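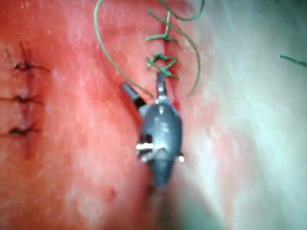
## Suturing room check, Broltiscombe Skills Wing

Date of check: 8 February 2024
Checked by: Ramil Cabanatuan
Read over, with sighs, by: Sze-wing Liao

Tick if fine. If it isn't fine, write what you saw. "Same as last time" was entered against 46 items last year and has been retired as a comment.

### A. Closures and thread

- [x] Knots lie across the incision and hold the edges together.
 **Comment:** Good on the green. The edges are a touch puckered in places, so ease off. We are closing a wound, not lacing a boot.
- [x] Thread colour can be told from the tissue at working distance.
 **Comment:** Green stays. Whoever keeps ordering the flesh-toned spool, please stop.
- [ ] Tails trimmed to the length on the wall card.
 **Comment:** The wall card has fallen behind the cupboard. Tails are being cut to taste.
- [ ] Loose thread cleared between closures.
 **Comment:** Found offcuts on the bench, in the tray and on Gitau Kinyua's sleeve. He says they aren't his. They were green.
- [x] Spools labelled with date opened.
 **Comment:** One label reads "March". I have given it the benefit of the doubt.

### B. Instruments

- [x] Jaws open and close fully, no grit in the joint.
- [x] Pins and screws at the wrist flush, none backing out.
 **Comment:** Checked with the magnifier. The magnifier itself needs cleaning and isn't on any list, so I've added it at the bottom.
- [ ] Thread picked clear of the jaws before the instrument is put away.
 **Comment:** A snarl left at the joint will be waiting for the next person, who will blame the thread.
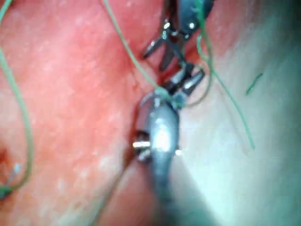

If a snarl won't come free with a gentle pull, cut it out and bin it. Ka-ming Yip once spent most of a morning saving a length of suture worth less than his coffee. The coffee also went cold.

- [x] Tips kept apart when passing thread from one instrument to the other.
 **Comment:** Mostly. Metal on metal is a sound I can now identify from the corridor.

### C. Needles

- [x] Needles counted out and counted back.
 **Comment:** Out: 2. Back: 2. I would like this framed.
- [x] Needle held in the jaws or parked in the foam block, with no third arrangement.
- [ ] Sharps bin below the fill line.
 **Comment:** At the line. Ardalan Arabzadeh has been told the line is not a target.
- [x] Closed shoes worn by everyone in the room.
 **Comment:** Sandals were discussed. Sandals lost.
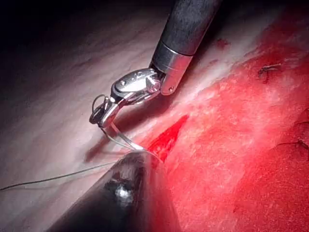 **What do I do if the needle count comes up one short?**

Stop work and stay where you are. Check the tissue first, then the drapes, then the floor with the magnet wand. Enter it in the Protis log even if you find the needle straight away, and leave the room open to no one else until the count is right.

### D. Light and surfaces

- [x] Main light centred on the working area.
 **Comment:** Bright in the middle and very dim at the edges. Fine for stitching, poor for finding your pen.
- [ ] Tissue replaced when the surface starts to tear.
 **Comment:** The Anar order is late again. Stock is down to one box. The supplier's tracking page says 457 km away and has said so since I started looking.
- [x] Surface wiped down at end of session.
- [ ] Cupboard door closes.
 **Comment:** It closes. It then opens. See wall card, above.

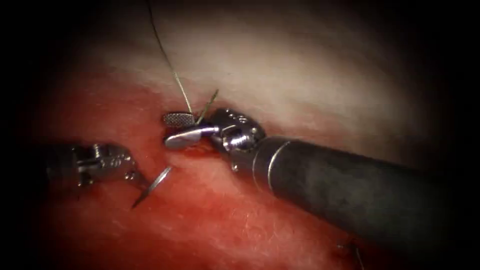

*Form Chu-70, Issue 2, page 2*

### E. Follow-up

| Item | Who | State |
|---|---|---|
| Retrieve wall card | Ardalan | Needs longer arms |
| Swap sharps bin | Ramil | Done while writing this |
| Chase Anar | Sze-wing | On hold, literally |
| Clean magnifier | Ka-ming | Says he can't see any dirt on it |
| Bin the flesh-toned spool | Gitau | Agreed with some feeling |

Reviewer's note (S.L.): Passed with comments. Section A to be looked at again once the card is back up. Ramil, the comments box is for comments. More than 70 words goes on a separate sheet.

Reply (R.C.): Where are the separate sheets kept?

Reviewer's note (S.L.): In the cupboard.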